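Projektbericht Seminar Stadtplanung und Beteiligung
Gruppe 3: Jingyi Cheng, Dela Amoah
Thema: Was wird aus dem alten Busdepot in Zukbridge?

1. Worum es geht

Das Depot an der Trustthorpe-Straße steht leer, seit die Busse auf den neuen Hof umgezogen sind. Grundstück 4000 Quadratmeter, davon gut die Hälfte überdacht. Die Stadt will verkaufen oder verpachten, der Stadtrat hat im Januar erstmal nur beschlossen, dass die Verwaltung Varianten prüft. Drei liegen auf dem Tisch: Supermarkt mit Parkdeck, Markthalle mit Lesecafé, Abriss und Wohnungen.

Unsere Frage: Wie kommt so eine Entscheidung zustande, und an welcher Stelle können Anwohner noch was ändern? Dass wir für die Markthalle sind, haben wir im Seminar offen gesagt. Frau Jin vom Planungsamt wusste das auch.

2. Vorgehen

Ratsprotokolle der letzten beiden Jahre gelesen. Zwei Ausschusssitzungen besucht, beide am Mittwoch, beide viel zu lang. Interview mit dem Planungsamt, eins mit der Betreibergesellschaft Sakeo, die die Markthalle pachten möchte. Dazu Fragebogen, 500 Stück in die Briefkästen rund ums Depot, Rücklauf 284. Hatten mit weniger gerechnet. Auswertung in Tabelle 2 im Anhang, Dela hat die offenen Antworten von Hand sortiert.

Nicht geschafft: Gespräch mit dem Supermarktbetreiber. Dreimal angefragt, einmal Rückruf versprochen, dann nichts mehr.
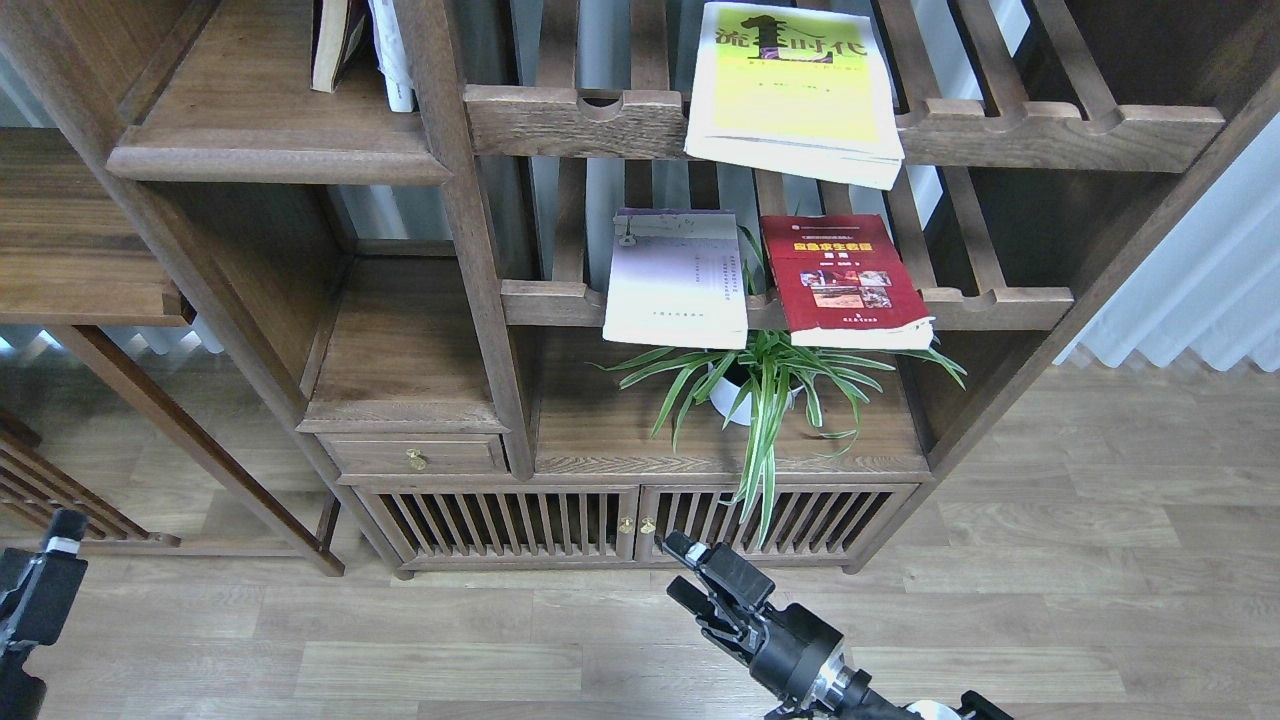
Abb. 1: Regal in dunklem Nussbraun, oben ein gelbgrünes Taschenbuch

3. Ablauf des Verfahrens

Kurzfassung, weil das Schaubild nicht fertig geworden ist:

Das Gelände ist im Bebauungsplan als Verkehrsfläche eingetragen. Für alle drei Varianten muss der Plan also geändert werden. Aufstellungsbeschluss durch den Rat, dann frühzeitige Beteiligung, dann Entwurf, Auslegung, Abwägung, Satzungsbeschluss. Klingt übersichtlich. In den Protokollen sieht man aber, dass die wichtigen Sachen vorher laufen, nämlich bei der Frage, welche Variante überhaupt ausgearbeitet wird. Da gibt es keine vorgeschriebene Beteiligung. Wer in dieser Phase nicht im Ausschuss sitzt oder jemanden kennt, erfährt davon aus der Zeitung.

Frau Jin sieht das anders. Die Sitzungen seien öffentlich, die Vorlagen stünden online. Stimmt, wir haben die Vorlage zum Depot auch gefunden, nach längerem suchen, unter "Liegenschaften Sonstiges".

Streitpunkt Verkehr: Das Gutachten rechnet für den Supermarkt mit 664 zusätzlichen Fahrten am Tag. Für die Markthalle gibt es noch keine Zahl. Der Ausschuss hat trotzdem beide Varianten verglichen, was in der Sitzung von zwei Fraktionen kritisiert wurde.

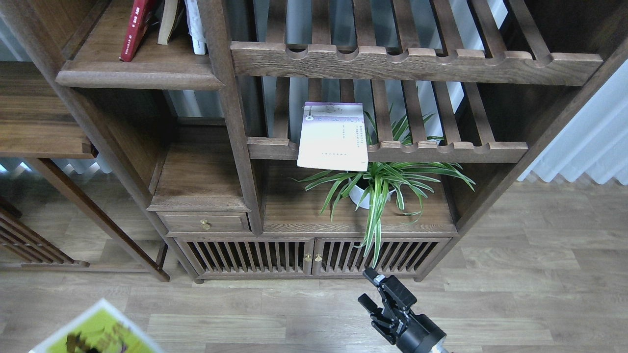

Sakeo rechnet bei der Markthalle mit festen Ständen an vier Tagen pro Woche, der vordere Teil soll als Lesecafé auch sonst offen sein. Pacht niedrig, dafür übernimmt die Gesellschaft das Dach. Offen ist, wer den Innenausbau zahlt. Bei den Möbeln gehen die Meinungen auseinander: Das Amt will robuste Standardregale, wir haben im Entwurf etwas Wohnlicheres vorgeschlagen, so wie das dunkle Regal auf dem Foto mit offenen Fächern, einer kleinen Schublade und unten zwei Türen mit Holzlatten. Kostet mehr, klar. Im Fragebogen wurde "gemütlich" aber auffällig oft genannt, "praktisch" fast nie. Genaue Zuordnung siehe Anhang.

Zum Brandschutz haben wir nur eine mündliche Auskunft. Zweiter Ausgang nötig, mehr wollte man uns ohne Bauantrag nicht sagen.
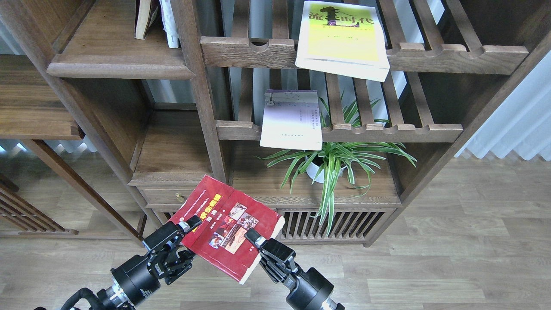

4. Ergebnisse

- Die Mehrheit der Rückläufe will, dass das Gebäude stehen bleibt. Bei der Nutzung gemischt.
- Von der Ausschusssitzung wussten die wenigsten. Fast alle hätten gern einen Brief bekommen.
- Ältere Befragte eher für den Supermarkt (kurzer Weg), Familien eher für die Halle.
- Wohnungen: wenig Zustimmung, aber lange Kommentare. Vor allem Angst vor der Höhe.

Vorschlag an die Stadt: eine Infoveranstaltung im Depot selbst, bevor der Rat sich auf eine Variante festlegt. Haben wir dem Amt geschickt. Antwort steht noch aus.

5. Was wir anders machen würden

Früher anfangen mit den Interviews. Fragebogen kürzer, Frage 7 haben viele falsch verstanden und wir konnten sie am Ende nicht verwerten. Und ein gemeinsames Literaturverzeichniss von Anfang an, das Zusammenführen hat einen ganzen Abend gekostet.

Weitere Projektberichte
Gruppe 1: Wochenmarkt und Lieferverkehr in der Innenstadt
Gruppe 2: Außengastronomie, wer genehmigt was?
Gruppe 4: Bürgerhaushalt Zukbridge, eine Zwischenbilanz
Gruppe 5: Leerstand in der Trustthorpe-Straße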